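4.2 Open storage at desk height

Second of the storage types, and the one we had most trouble coding. By "open" we mean any shelf, cubby or ledge a seated worker can see into without moving a door or a lid. Hutches, mostly. The survey form (Appendix B) had a single line for these and it should have had several, a hutch over a desk isn't used like a bookcase by the wall, and the totals below lump them together. 572 items were logged in open storage over the two rounds. Items in bags or boxes were logged as the bag or box. Loose paper in one pile is one item.

Hutches came in late. Ringate supplied the older desks with a plain screen at the back, then switched to the shelved version when the Stallero units were discontinued, so the longer-serving staff are under-represented here and we don't correct for it. Willy Baert coded the first round, Toon De Smet the second, with an overlap set done by both. Agreement was good for documents and poor for what the form calls "personal or decorative". A mug is what? De Smet put mugs under refreshment, Baert under personal. Settled in favour of refreshment, first round recoded.

The general pattern is that work material is pulled downward and everything else drifts up. Papers in use go on the desktop or in the drawer. The cubbies get the tissues, the plant, the bag that hasn't been dealt with. Figure 3 is typical enough. The drawer has papers and a light blue packet in it, and the shelving has flowers and something white and crumpled in a top cubby, coded as "soft, unassigned".

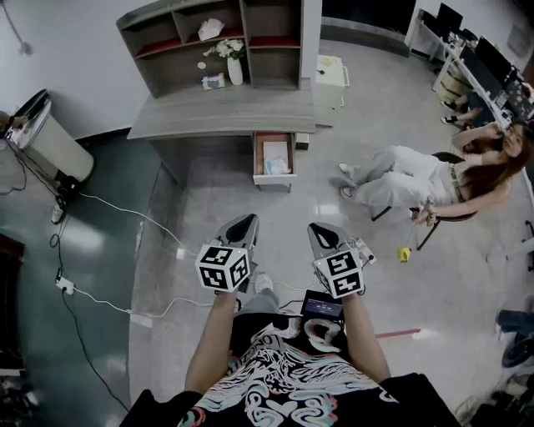
Figure 3. Desk with shelved hutch and open drawer, shared office. Monitor desk to the right.

Compare the long desk on the right of the same room, with two monitors, cables and a fair amount of clutter. No hutch in reach there so the surface takes the lot. We saw this at most of the monitor desks and it is the main reason we separate surface load from storage load in section 5. Ruiz-Ortega scale used for both, unmodified, except that we drop the hygiene item.

Upper versus lower row. Top cubbies are a stretch when seated and the expectation was that they would hold things seldom needed (archive boxes, spare stationery). Didn't happen much. What we found up there was mostly light, soft, and put down in passing. In the interviews people described the top row as "out of the way" and also as "where I'd look last", sometimes the same person within a minute. The lower row and the desktop in front of it work as one zone. Tissue boxes and vases stand at the front edge or just under the shelf and we stopped trying to code them to one or the other; they are entered as lower zone.

Flowers deserve a line. A vase takes up the depth of the desk that a document tray would otherwise have, and it isn't moved for work. Respondents worked round it. Several said they would shift a tray before they shifted the flowers. Coded as fixed for the purposes of table 6, along with lamps.

Emptiness was harder. A hutch with free cubbies was read by Baert as spare capacity and by respondents, mostly, as a tidy desk. Asked whether they would like the free cubbies filled, with trays or named boxes, most said no and one asked if this was a threat. The desk below, from the same office as Figure 3, would score low for use of storage on the Ruiz-Ortega scale and high for perceived order. There's a slender white vase and a tissue box on the desktop, the crumpled white thing above, and little else up there. Both scores are right as far as they go, the scale was written for filing rooms.

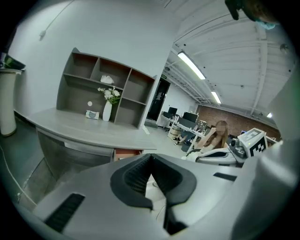
4.3 Drawers and closed units

Drawers were logged only where the user opened them or gave permission. This loses some, mainly at shared desks where it wasn't clear who to ask. Pedestal drawers and under-desk drawers kept apart in the log but merged in table 7 as the second group is small.

Contents were overwhelmingly paper. After that, packets of one kind or another, chargers, cutlery. Depth matters more than width: anything flat ends up under anything not flat, and in up to 4 layers the bottom layer was unknown to the user when asked to list it from memory. The Drinel inserts, tried on Thursday of the second week in the shared office, made no differnce to recall that we could detect, though people liked them and asked to keep them.

Small free-standing cabinets go in this section too, with anything left on top counted as surface and not as storage. See 4.4 for the floor.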